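3.2 Storage of unwrapped produce in the home

The store records from Temerstead describe what was sold and what was thrown away before sale. They say nothing of what happens once the produce has left the shop. This section deals with the second stage, in which vegetables bought without packaging are kept in the kitchen until they are eaten or discarded. The material comes from the household diaries collected in Filtcombe and Busen, where 268 households returned a complete diary for the June period.

Participants wrote down each purchase of loose vegetables, the place in which it was first put, any later move, and the manner in which it left the kitchen. Four storage places were coded: refrigerator drawer, refrigerator shelf, open container at room temperature, and closed cupboard. Purchases split between two places on the day of purchase were entered as separate items. Items bought frozen, tinned or ready cut were left out, as were herbs in pots.

The coding of open containers needs some comment. In the pilot form, which followed the Quintero schedule without change, "bowl", "basket" and "rack" were separate answers. Respondents did not use these terms consistently. The same container was often called a bowl in one entry and a basket in the next, and wire racks were entered under all three headings. The three answers were therefore merged in the main form. The loss of detail is regrettable, as air movement around the produce differs between a solid bowl and a woven or wire container, and any effect of this kind cannot be recovered from the present data.

Room temperature was not measured by the participants. A single reading was taken at the visit when the diary was delivered, usually in the evening, and this is too thin a basis for an estimate of storage conditions over the whole period. It has been used only to check that the kitchens in the two towns did not differ greatly. Humidity was not recorded.

The choice of storage place varied strongly with the type of vegetable. Leafy vegetables were nearly always put in the refrigerator on the day of purchase. Potatoes and onions were nearly always kept outside it. Between these groups lies a set of vegetables for which practice was divided, chiefly tomatoes, courgettes, cucumbers and sweet peppers. Within this set the habits of the household explained more of the variation than the type of vegetable did. A household that kept tomatoes in the open tended to keep peppers there as well, frequently in the same container.

Sweet peppers are treated separately in what follows. They are sold loose in all of the shops covered by the store records, they are bought in small numbers, and the colours represent different stages of ripeness or different varieties, so that respondents could identify single items in their diaries with little effort. Mixed colours kept together in one open container (Figure 5) were a common entry in both towns. In such cases the form asked for the colour of each item as it was used, which allowed the order of use to be worked out afterwards.

Figure 5. Sweet peppers of mixed colour in an open woven basket.
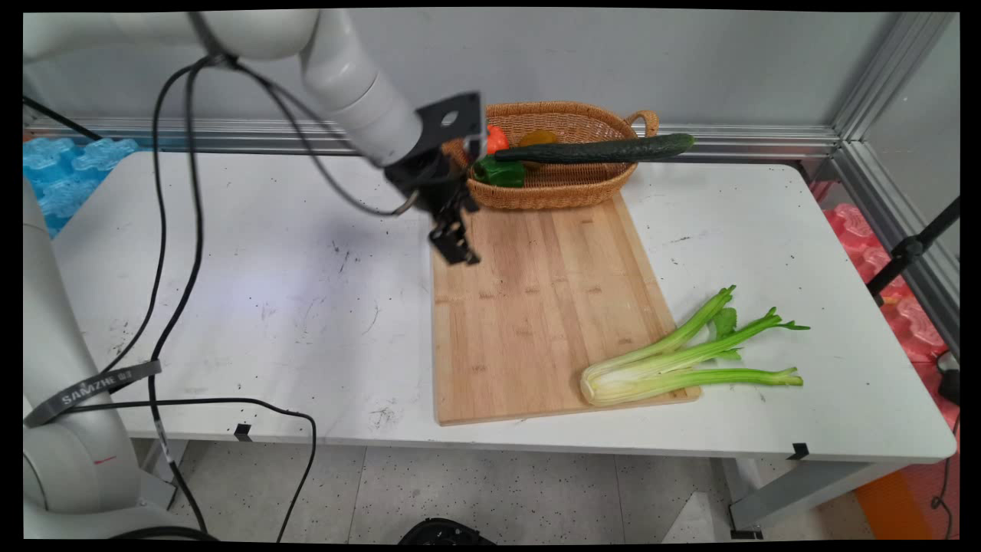 Reading time for this section: 5 minutes

The order of use was not random. Where green peppers were kept with red, orange or yellow ones, the green items were more often the last to be used. Two explanations are possible. Respondents may have regarded the green items as less ripe and so better able to wait, or they may have bought them for a particular meal later in the week. The diary form had no space for reasons, and remarks in the margin are too few to settle the matter. Eleven of the remarks coded under the first heading could also be read as support for the second.

Discarded items were recorded with one of three causes: softening, mould, or drying. For peppers kept in the open, softening and wrinkling of the skin were mentioned together so often that the division between softening and drying cannot be relied upon. Both have been counted as loss of firmness in the tables. Mould was entered mainly for items with a damaged stalk or a cut surface. A part-used pepper returned to an open container was classed as a new item from the time of cutting, with a maximum storage period of 2 days applied in the model.

Households were also asked to estimate the share of loose vegetables they normally threw away. These estimates were poorly matched to the diaries. Some respondents gave figures of up to 50 per cent and then recorded no discarded items at all, while others reported no waste and recorded several losses. The estimates are given in the appendix for completeness and have not been used in the analysis.

A further limit concerns produce given away or fed to animals. The form allowed for both, but in Busen a number of respondents entered kitchen scraps for hens as food eaten. These entries were corrected where the wording was clear and left unchanged elsewhere. The effect on the results for peppers is small, and it is larger for leafy vegetables, which are discussed in section 3.3.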